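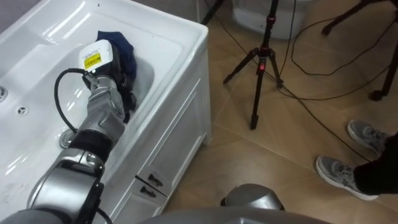 Seasonal Housekeeper and Guest Host, Drutside Cottages

We're looking for a friendly, steady sort of person to join us at Drutside, our little group of vacation cottages on the lake road between Skurton and Satham. Families come back to us year after year (one couple has had the same week in May since before I took over!) and a lot of that comes down to the welcome they get and how nice the place feels when they open the door.

You'd be getting cottages ready on changeover days, meeting guests with their keys, and answering the usual questions about the boat launch, the trash pickup and where to get a decent breakfast. Hours run to 21 a week, a few more in summer if you want them. You'll need your own car, as the Pumphrey cottage is a fair way up the hill and there's no bus.

Experience is lovely to have, but we're happy to teach the right person. There's a $205 bonus for staying through the season, plus a free off-season week for you and your family.

To apply, send a short note about yourself to Heledd Bowen at the Drutside office by the end of October 2022.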